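How to Bring Task Recording Into a Workplace Without Wrecking the Jobs Around It

By Jocelyn Friesen

Last August the company I work for, Harkorwood, signed up to have part of our break service and kitchen prep work taught to machines. The sales deck promised that staff would be "freed up." I have heard that phrase attached to every piece of equipment since the label printer, and I have yet to meet the person it freed.

Still, the project went ahead, and I was put in charge of the people side. What follows is the procedure we ended up with. Use it if your own managers come back from a trade show looking excited.

Before you start

Get a written answer to one question: whose tasks are being recorded, and what happens to their hours? Ours took three emails and a meeting. The first reply talked about "workforce evolution" and I sent it back. The one we finally accepted said no shifts would be cut on the Titach site before a review, and it gave a date for the review, 24th November. A promise with no date on it is worth very little.

Step 1. List the tasks as they are done now

Ask the people who do them. Diane Grewal has run the morning service for years, and her list had nearly twice as many entries as the one the supplier drew up. Theirs said "make hot drinks." Hers had descaling, wiping the base, finding the missing lid, and telling the second floor that they are out of milk again. If a machine only takes over the first item, somebody still has the rest — and now has to fit them around a machine.

Step 2. Agree on pay for recording

Teaching is work. Someone who spends a morning repeating one movement with a pair of hand-held grippers is doing a different job from the one she was hired for, and a duller one. We settled on a flat 340 dollars a week on top of normal pay for anyone recording full time. The supplier thought this was generous. The supplier wasn't the one holding the grippers.

Step 3. Set limits on the day

Our cap is 200 takes per person per day, with a change of task after lunch. Yvette Chan went over it in the first week to help the schedule along and had sore wrists by the end of it. Put the cap in writing, and make the supervisor responsible for it. If it is left to the worker, the keen ones will ignore it and everyone else will feel they have to keep up.

Step 4. Set up the table

Keep it plain. Clear a table you can reach from both sides and cover it with the printed grid sheet. Put out one real object at a time. Our sheets have food drawn on them, which I thought was silly until Bohdana Boiko pointed out that it made a spot on the table easy to name over the noise of the room. "Kettle left of the eggs" is quicker than a grid reference.

Hold one gripper on each side of the object before you begin the take, with the handle where the right hand can get to it. Keep the power cord gathered up behind the kettle and out of the way of both hands. Check that the cable from the right gripper has enough slack across your forearm.
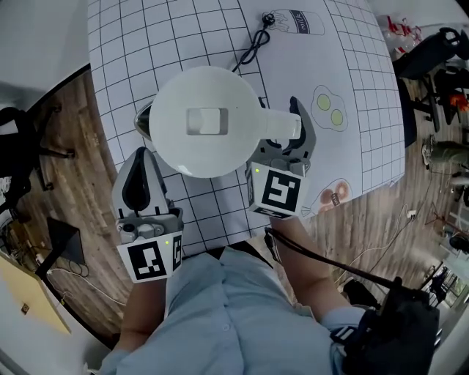
Step 5. Record, and keep the bad takes

You will be told to delete anything clumsy. Don't let that be the only rule. Keep a separate tally of takes that went wrong and why. After our first 1072 takes we had a fair idea of which tasks people found awkward, and that told us more about how our kitchen is laid out than any consultant has. We moved two shelves as a result. That has been the clearest gain so far, and it needed no robot.

Step 6. Hold the review you were promised

Bring Diane's list, or your version of it. Go down it line by line and ask who does each item today. In my experience the room gets quiet at the cleaning and restocking lines. Ask for the recording pay to continue until there is a machine on the floor doing the task at the speed of a normal shift, with the person it was meant to help standing there to judge it.

I can't tell you yet how ours comes out. I have asked for the minutes to be posted by the time clock, where the people in the recordings can read them.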